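From: Soo-ah Cho
To: cell-practice list
Subject: Re: [cell-practice] Draft 2, section 4: loose items on the bench

Fermín,

Thanks for the redraft. Replies are inline where I disagree, followed by a longer point on 4.6. I have no comments on sections 1 to 3 beyond the typing errors I sent you separately.

Fermín Escobar wrote:

> 4.1 The work area shall be defined before each session as the set
> of points the gripper can reach with the programmed speed and
> tool. It shall be marked on the bench.

Agreed as to the marking. The definition is wrong. Reach does not depend on programmed speed, and the gripper is seldom the part that strikes something first. At Menthorpe the contacts we logged were mostly with the wrist or with the cable. I suggest: "the volume swept by any part of the arm, its tool, its cables and any object held, over all motions permitted in the session". That is longer, but it can be tested.

> 4.2 Items not used in the task shall be removed from the work area.

"Used in the task" needs a definition. An operator will say that a roll of tape is used in the task because it was used to set the task up. I would split it into three classes: task items (handled by the arm), support items (fixtures, trays, printed layouts) and everything else. The first two stay. The third goes outside the line or off the bench.

> 4.3 Where two arms share a bench, each shall have its own
> work area and the areas shall not overlap.

This rules out any two-handed task, and I doubt that you meant it to. The Garulitz people on this list do almost nothing else. Please allow overlap where both arms run from one controller, or where a software limit keeps a stated clearance. The figure in the Evwood draft was 155 mm between the nearest surfaces. I have no strong view on the number so long as there is one, and so long as the document says where it is measured from. Evwood measured from the tool flange, and that takes no account of the tool.

> 4.4 Task items shall be listed on a sheet kept with the cell.

Agreed. Add the date of last change and the initials of whoever changed it. Our own sheet ran to 264 lines before we started grouping items by set, after which it came down to 19 and people began to read it. The rule should permit grouping.

> 4.5 Sharp or pointed hand tools shall not be kept on the bench
> when the arm is enabled.

Agreed without change. I would move it up to 4.2, as it is the only item in the section that I would stop a session for.

> 4.6 Before enabling, the operator shall confirm that the bench
> is clear.

Here I have a larger objection. "Clear" can be read in at least two ways. If it means bare, no manipulation cell complies, since the task items are on the bench by design. If it means "clear of what should not be there", the operator is being asked to apply 4.1, 4.2 and 4.5 together from memory, and the tick on the form tells a later reader very little. Gaete asked about this in the first round and the answer in the minutes was "use judgement". I do not think a rule that ends in judgement should be written as a "shall".

Two pictures of the sort of bench the section has to cover:

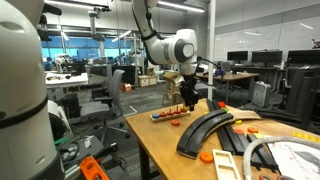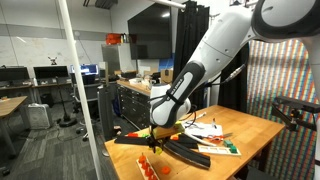

The check I would like in place of 4.6 is done item by item and takes the classes from my note on 4.2. The operator works from the back of the bench to the front and assigns each thing to a class by pointing at it. Anything that takes more than a moment to place is treated as belonging to the third class and is moved. Applied to the second picture, the black curved strips and the row of red-orange pegs and blocks are plainly task items, and the tray with the green cubes could be a task item or a support item, so the sheet in 4.4 has to say which. The scissors by the papers come under 4.5 whatever else is decided, and that holds whether or not the arm is expected to go near them. Paper is the awkward case. A printed layout is support, whereas notes are not, and a loose sheet can move under a suction hose or a fan. I would require support paper to be taped down at two corners and all other paper to go.

Proposed wording:

4.6 Before enabling, the operator shall assign every item on the bench to one of the classes in 4.2 and remove any item in the third class.

4.6.1 An item that cannot be assigned shall be removed.

4.6.2 Paper that remains on the bench shall be fixed at two or more corners.

4.6.3 The check shall be repeated after any person has reached into the work area, including to reset the task.

4.6.3 will be unpopular. Resets are frequent and the check will be skipped if it is slow. My answer is that a repeat check may be limited to items that were moved or added, and I am content for the text to say so. What I do not want is an exemption for short resets, because in our log that is when tools were left behind.

Two smaller matters. The draft has no rule for small parts that fall off the bench, and a part on the floor is a slip hazard as well as a missing task item. A line in 4.4 would deal with it: count the set back in at the end of the session. Also, cables are mentioned only in my addition to 4.1. If nobody else has text for cable routing I can adapt the Menthorpe paragraph, but it was written for a single arm on a pedestal and says nothing of arms hung from overhead, so somebody with an overhead mount should look at it before it goes in.

I would like section 4 settled before the December call, as section 5 refers back to the classes. If you accept the three-class split I will redo the cross-references. If you do not, please say which term you would use for support items, as the word "fixture" already has a different meaning in section 2.

Regards,
Soo-ah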